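Plate number 4 and the PC build

Posted Jan 20, 2023

I have been putting off this post until the fixture plate was done, and it is done enough now. The last one I wrote was in October, when the arm was still on a piece of plywood in my garage and the only thing it could do was pick up a foam block and put it down 3 inches to the left. Since then I've moved everything to a bench at Griledum, the shared workshop I joined over the summer, and changed projects twice.

The current project is getting the arm to put parts into an ordinary desktop computer. It doesn't have to do the whole machine. I want it to take a CPU and a stick of memory from known spots, put them into the board, and close what needs closing. I do the cables myself and expect to keep doing them.

I picked a desktop tower because the parts are cheap used and the sockets are made to standard sizes. I paid 16 dollars for the first case at a surplus sale. The downside is that every surface inside a case is a slightly different height, and there is always a wire where you want to put a finger.

The tower lies on its side on the aluminum table with the side panel off, so the arm comes down from above. The plate with the parts sits to the left of it. I tried it the other way, with the plate on the right, and the drive cage was in the way of every move between the two. 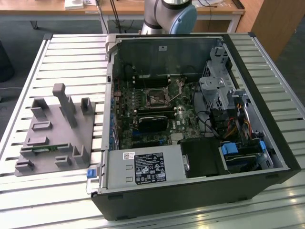
Most of my time has gone into that plate. I drew it in Wulard, the CAD program the workshop has seats for, and printed it in gray on the big printer by the door. Version 1 was flat with shallow pockets and the parts slid. Version 2 had deep pockets and the fingers couldn't get down to the edges of the CPU. Version 3 was fine except that I had mirrored one of the mounting holes and didn't notice until the print was finished.

Version 4 holds the CPU by its corners. There is a square recess with a raised lip at each corner and nothing along the sides, so the fingers have somewhere to go. The memory slot is just below it. I also added a few open box holders that I am not using yet. They were easy to add and I figured I would want them later for screws or for the small connectors.

The table is slatted, with T-slots running the length of it, and I would recommend that to anybody doing this. You can bolt a plate down, find out it's an inch too far over, and move it without drilling anything. The one warning is that bare aluminum is shiny. My vision code was finding edges in the reflections and reporting them as part of the plate. I spent an evening blaming the camera before I turned off one of the overhead lights and the false edges went away. A matte print helps a lot too. I had been planning to use a glossy filament from Lemer because I had a spool of it, and I'm glad I didn't.

The wrist camera does the last bit of the work. The fixed camera gets the arm close, then the wrist camera looks for the corners of the recess and corrects. It looks for the recess instead of the chip because the top of the chip is pale and has almost no contrast from some angles, and the printing on it is no help once it blurs.

My notes on the wrist view, mostly for myself:

Keep both finger tips visible at the bottom. If I crop them out to save time, I lose the easiest way of telling whether the camera has been bumped.

Ignore everything to the right of the plate. There are stickers on that side with a lot of color in them and the corner finder likes them very much.

Set exposure by hand. Auto exposure reacts to the bright bands on the table and makes the plate too dark.

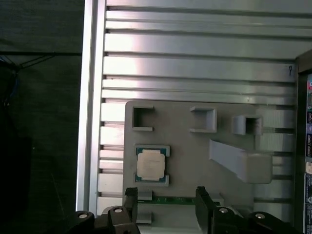 Where it stands

I ran 200 pick attempts on the CPU with the arm lifting it and setting it back in the same recess. I'm not going to give a success rate, since I changed the grip force partway through and the numbers don't mean much. It is good enough that I've stopped standing there with my hand on the stop button.

Placing it in the socket is another matter. The lever has to be up, the bracket has to be open, and the chip has to go in the right way around and come straight down. I have been practicing with a dead board from Gunawan Surplus so that bent pins don't cost me anything. The arm can get over the socket. It can't yet let go without nudging the chip, and I think the finger tips need to be thinner.

Next job is new tips, then memory.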